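How a Paper Cup Holds Water

Paper and water do not normally get along. A sheet of notebook paper left in a puddle goes soft and falls apart. A paper cup is also made of paper, yet it can hold a drink through a whole lunch.

Paper is a mat of tiny plant fibers, most of them from wood. The fibers cling to one another when they are dry. Water creeps into the gaps between them and loosens their grip. This creeping is called capillary action. It is the same thing that pulls a spill up into a paper towel.

Cup makers block the gaps. They start with cupboard, a stiff paper thicker than the kind in a printer. One side is covered with a very thin layer of plastic. Water cannot pass through this layer, so it never reaches the fibers. Older cups were coated with wax, which worked for cold drinks but softened in hot ones.

Pictures and words are printed while the board is still flat. A machine then cuts out a curved piece shaped like a fan. When the fan is rolled up and its two straight edges meet, it makes a tube that is wider at one end.

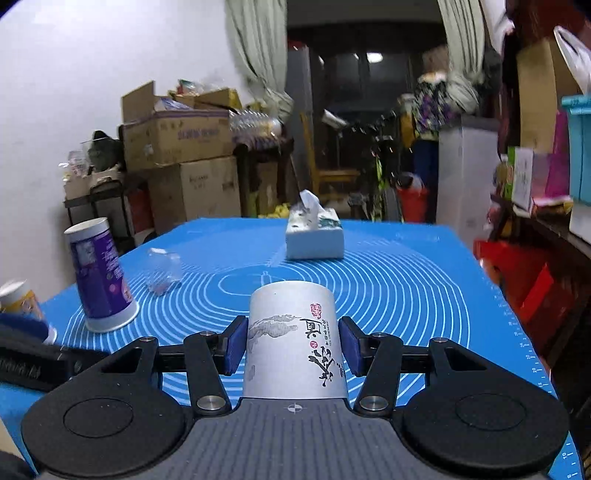 Pavithra Kurian wrote in to ask why the seam does not leak, when there is no glue on it. The plastic does the job of glue. The machine heats the two edges until the plastic melts, then presses them together. As the plastic cools it turns hard again and locks the seam.

The bottom is a separate disk. It is pushed in a little way above the lower edge of the wall, and the wall is folded under and sealed to it. Turn a cup over and you will find a shallow dip, with a ring of paper standing up all the way around.

Last comes the rim. The top edge is curled outward into a small roll. Flat paper bends easily, but rolled paper is stiff. The rim helps the cup stay round when a hand squeezes it.

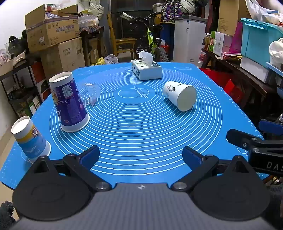 The sloping wall has a use as well. Cups with straight sides could not slide inside one another. Sloped cups nest, and a stack of 12 takes up only a little more room than one cup.

Try this: cut a strip from a clean, unused paper cup and a strip of the same size from notebook paper. Stand both in a glass of water for 60 minutes. Look closely at the cut edges of the cup strip. They have no coating, and water can get in there.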